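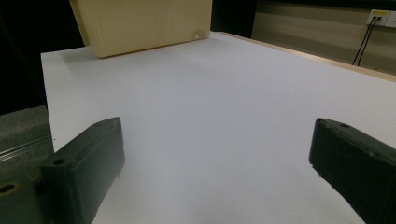
Page last changed: June, 4:40 pm

Handheld gripper notebook, summer project. Picking up where the last entry stops (in the middle of the finger swap, sorry).

New fingers on, both sides. Dark green, same filament as the mount so at least it all matches now. Old pair is in the drawer marked Tillitov, do not throw out, we still need to measure the tip.

Table cleared down to the white top, beige box left at the far end. Leave the box there please. Want the same thing in the background for every recording this week so the tracking has an edge to hold on to. Last week it kept drifting on bare table and we lost most of an afternoon on it.

Fit notes:
- left finger went on fine, screws started by hand
- right one tight, had to file the inside of the slot. Two passes with the flat file. Should change the drawing instead of filing every time!!
- brass insert in the mount went in straight, first time for me
- rods wiped down, tiny bit of oil. Less than you think

Opening and closing by hand feels OK. Bit of stiffness near full open. Could be the rods, could be me over-tightening the mount. Check again tomorrow before anybody records.

Recording count before the swap was 326 good ones. Target for the Drokitz task is 486. Not mixing old-finger and new-finger runs in one folder, start a new one and put the finger version in the name. I know this makes the total look worse.

Questions for the meeting
Do we restart the count or keep it? I say keep it, label it.
Does the new tip length go into the config, or does the script read it from the Jondinon sheet? Looked for ten minutes, couldnt find it.
Who has the short hex key.

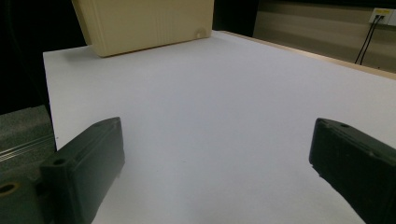
Chaturvedi Robotics Club, Manipulation Team

Open position, nothing in the grip. Use this pose as the start of every run: fingers wide, table between them, box up at the top of the view. If the box is way off to one side you are standing in the wrong place, move your feet and not the table.

Things to watch with this setup
Light falls off toward the near side of the table. Fingers throw a soft shadow there as well. Had the brightness on auto in the old runs and it jumped around whenever the fingers closed. Lock it. Write the value on the sheet.

A few specks on the table top. Wipe before recording, dry cloth only.

Layer lines show on the left finger... not sure they matter for grip. Could sand one pair and leave one pair as is, then compare on the same object. Would be a decent mini project for one of the new people. Rubber tape is the other option but it peeled last time and left goo on everything.

Calibration: ran the open/close routine, first try failed (my fault, wrong port). Second try gave a log of 144 lines and no errors. Saved it with the others. Havent looked at the numbers properly, only that it finished.

Still to do
print a spare right finger with the wider slot
new folder + readme
ask about desk time in June, Tillitov group wants this table as well
put the file back where it lives

Tried to write down the torque for the mount screws and then realized we dont have a driver that reads it. Snug plus a quarter turn then. If it creaks, back off.

5:15, stopping here. Battery on the charger, fingers left on. Dont record with them until the stiffness thing is checked, and add a line under this one when its done.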